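Fuvelthorpe Household Forum
Board: Kitchens, Cupboards and Other Disappointments
Topic: The bag of bags – how many is too many?

draughtyhall
Joined the forum to ask about sash windows and have been dragged sideways by a plastic bag. We moved the washing machine in October and behind it was a carrier bag full of carrier bags, which I had no memory of starting. I then remembered I have another one under the sink, and a third on the back of the pantry door in one of those fabric tubes with elastic at both ends. I emptied all three on to the kitchen floor and counted, as one does when one should be painting a skirting board. 300. I am one person with a part-time cat.

What do people keep, and how do you store them so they don't fall out every time you want the dishwasher tablets?

mrs_colander
300 is a good start. Don't throw any out, you'll want one the next day.

pelmet
Disagree with the above. Keep 17. I arrived at this scientifically by buying a box that holds 17 and refusing to buy a second box.

mrs_colander
And what do you do when someone turns up with a bucket of windfalls and wants the bucket back?

pelmet
Pretend to be out.

soupdragon44
I fold mine into triangles. Lay the bag flat, smooth the air out towards the handles, fold it lengthways in half and half again until you have a strip as wide as two fingers, then start at the bottom and fold corner to edge, corner to edge, all the way up like a samosa. Tuck the last bit into the pocket. They stand up in a shoebox in rows and you can see which sort you've got. I did 200 over one winter of radio plays.

My husband calls it the filing. He also can't open one without destroying it, so the system has a weak point.

draughtyhall
I tried the triangle. I got something like a damp pasty. Is there a knack or do I lack the character for it?

soupdragon44
Get the air out first. If it puffs up in your hands you've left some in the corners. And don't start with the thin crackly ones, they fight back. Practise on a thick supermarket one.

gutterpress
Can I put in a word for not folding anything. They're bags. They have one job and it is to be in a heap. I have a drawer, the drawer is full of bags, I reach into the drawer and there is a bag. Time taken, one second. Meanwhile you lot are doing origami at the kitchen table.

soupdragon44
Does your drawer shut?

gutterpress
It shuts emotionally.

pelmet
My mother had the heap. It got into the runners. We had to take the front off with a screwdriver and there was one in there from a shoe shop that closed when I was at school. I've kept it, obviously. It's one of the 17.

Kollari_fan
If anyone wants a proper dispenser, the Kollari wall one is decent. It's a long box with a slot at the bottom, you stuff them in at the top. Fits inside a cupboard door. Four screws. I've had mine a good while and the only trouble is that you get two or three out at once, like tissues.

mrs_colander
I had that one. The slot is too wide. I put a strip of draught excluder down one side and it behaves now. Also it says "no tools needed" on the packet, and then there are the screws.

Kollari_fan
I took that as meaning no tools needed to look at it.

gutterpress
So to be clear, the recommendation is to buy a plastic box, to hold the plastic bags, and then buy foam to hold back the plastic bags in the plastic box.

mrs_colander
Yes. Next question.

vi
Hello all. Vi is the small shop by the bridge, that's me, I sell refills and string and so on. I see this from the other side, people bring me their bags by the armful and ask if I can use them. Up to a point I can. What I can't use is anything that has had raw chicken in it, anything sticky, or anything with a hole that "isn't in an important place". It's all important place, it's a bag.

Do please look inside before you hand them over. I have had a bag with half an onion in it. I have had a bag with a door key in it, and it took most of a month to find whose.

draughtyhall
Not mine, I've lost nothing but the will to paint.

soupdragon44
Do you mind them folded, vi?

vi
I love them folded. I'd marry them folded. But flat will do.

pelmet
What about the paper ones with the twisty handles? I seem to be breeding those as well and they don't fit the box.

vi
Paper goes flat behind something. Side of the fridge, if there's a gap. I don't have opinions about paper beyond that.

gutterpress
She does, she told me off for scrunching one.

vi
You scrunched it in front of me.

draughtyhall
Progress report. I've sorted the 300 into piles: thick with handles, thin with handles, no handles, and bags I'd be ashamed to be seen with. The last pile is the tallest. The thick ones are folded (pasties, but better pasties) and in a Virico biscuit tin, which was going spare after I ate the contents in the line of duty. The thin ones are where I've come unstuck. They're the takeaway sort mostly, see-through, with printing on. They don't hold a crease, or they hold all of them at once.

soupdragon44
Those are the ones I warned you about.

draughtyhall
You did and I was proud.

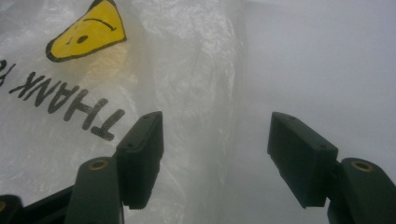 Kollari_fan
Which of the thin ones are worth keeping?

soupdragon44
The ones with both handles whole and no split along the bottom seam. Hold it by the handles and put a tin of beans in, and if the seam goes white and stretchy it's for the recycling point.

Kollari_fan
Thank you. I've been keeping them on sentiment.

mrs_colander
I'd keep more than that. One broken handle is fine for lining the little bin in the bathroom. You fold the top over the rim, it doesn't need handles at all.

pelmet
This is how it starts. "It'll do for the little bin." How many little bins have you got?

mrs_colander
4.

pelmet
In a house?

mrs_colander
It's got an upstairs.

gutterpress
For what it's worth the thin ones are the best for the heap. They compress. I can get any number in by leaning on the drawer.

soupdragon44
And then what happens when you open it?

gutterpress
You stand to one side.

Kollari_fan
I roll the thin ones. Squash the air out, roll from the bottom up, loop the handles round and tuck under. It takes no time and they go through the slot singly, with the draught excluder on. I gave in about the draught excluder.

mrs_colander
I knew you would.

draughtyhall
Rolling works! Or it works better than the triangle, at any rate. Did the whole thin pile this evening in front of a programme on canals. Some sprang open again on the arm of the sofa and the cat has had one away, so I've taken it back off him and put the lot in the tin with the lid on.

I'm down to two tins and one bag of bags for the shop. vi, are you open in the mornings?

vi
From nine. Check them for onions.

pelmet
Two tins is more than 17.

draughtyhall
I know it is. Does anyone here know about sash windows?

mrs_colander
Wrong board, love. But is it the cord or the weight?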